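Blog > Around Town > Fidville

So the old Palacios building is finally getting tenants! I've walked past that boarded-up corner for what feels like forever (well, roughly 10 years), and this May the plywood came down and there were lights on inside. A bakery called Gelenetti is taking the front half, and I may have squealed a little on the sidewalk.

The back half goes to Lirnalen, a secondhand furniture shop that's been stuck in a tiny spot by the bus depot. They'll have 2 floors now, plus the loading door on the alley, so no more dragging dressers past the parking meters.

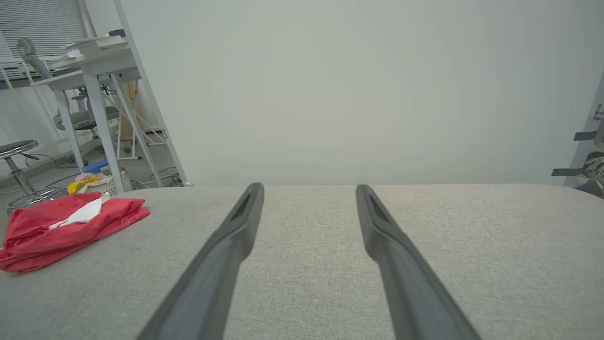
Gray upholstery, red cloth.

My one gripe is parking. The plans show 61 seats for the bakery and I counted three new spaces out back. Three! I'll be walking over anyway, but my sister drives in from the county side and she's already grumbling about it. Still, they kept the old tile at the entrance, and I'm going in for a cinnamon roll the morning they open.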